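Chores gallery – can the machines do it yet?
30 Aug 2026

Quick page, more later. Went over everything from the July sessions with Defne Canpolat on Friday and most of it is the usual mix. Some nice reaches, a lot of shoving. Tornero is the kitchen set, Havier is the shop-floor one (shelving, bins, bagging).

My short answer on the chores question: picking one thing off a clear counter, yes, mostly. Clearing a whole counter somebody really used, no. Put a bottle behind a loaf and the planning gets silly fast.

Havier numbers for those who asked – 989 tries logged, 97 thrown out for bad resets. Haven't split the rest by task yet, sorry. Necati wants it by shelf hight, I want it by object. We'll see.

Kitchen clutter, Tornero. Simulated counter, bread and bottle and soap dispenser toward the back, little house with the red tile roof right up front.
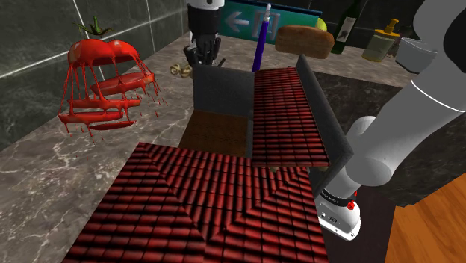
Soft stuff is still the worst. Towels, bags, anything that sags when you lift it. Genowefa Bielecka says two more years for folding, I'd say longer and I've told her so. Rigid things in odd shapes are comming along better than I expected in spring.

Fustano laundry set goes up next, once Iara sends the captions. Mail me if a link is dead.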